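July
By Vimala Gowda

The Triler 700 is the larger of the two battery maintainers Nair sells for passenger cars. I bought one at retail price to replace a trickle charger that had begun to overcharge, and it has now been on the same car for an entire storage season. The car is a 1,996 cc four-cylinder wagon with a flooded lead-acid battery and a constant parasitic draw from the alarm module. Left alone, that draw will stop it from cranking in under a month.

Setup is short. Ring terminals bolt to the battery posts and stay there, and the charger connects through a two-pin plug with a rubber cap. Nair also supplies clamps, but the jaws are narrow and slip on side-post batteries. Use the rings. The lead is long enough to exit through the grille of a mid-size car and reach a wall outlet without an extension cord, provided the car is parked nose in.

There are 3 modes: flooded, AGM, and a supply mode that holds voltage during a battery swap. The mode button must be held down before it responds, so an accidental bump won't change the setting. The last mode used is kept in memory after a power cut. My old charger went back to its default every time the breaker tripped, and in a garage that shares a circuit with a freezer this happened often.

Charge behavior is conventional. The unit runs at constant current until the battery reaches its absorption voltage, tapers, then drops to float. In float it cycles off and checks resting voltage before it resumes. Measured at the posts with a multimeter, float voltage stayed steady from cold mornings to warm afternoons. The instructions mention temperature compensation but give no curve, and the sensor is inside the case. If the case sits on a warm shelf while the battery sits in a cold engine bay, the compensation works from the wrong number. A sensor on the ring terminal, as fitted to the Jernach unit, is the better design.

The display is the weak point. It shows voltage or percent, never both, and the percent figure is plainly derived from voltage alone. It read full well before the current had tapered. Ignore it and use the voltage. 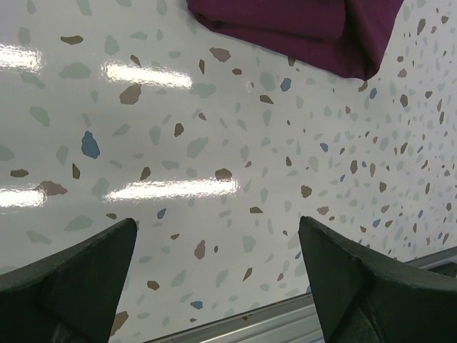 Off-white tabletop with a terrazzo-style pattern.

Case temperature was unremarkable in float. In the bulk stage the underside gets hot enough that I wouldn't leave it on carpet or on top of a plastic battery cover. The mounting slots accept ordinary wood screws, though the spacing isn't printed in the manual and no template is included.

The Jernach costs less and has the better sensor, but it has no supply mode. The Skonoven costs more and adds a phone app that I had no use for. For a flooded or AGM battery in a car parked for weeks at a time, the Triler does the job. Owners of lithium starter batteries should look elsewhere.

Rated output was met. Cord quality is good. The rubber cap on the plug split after 200 or so connections, and Nair doesn't list it as a spare part.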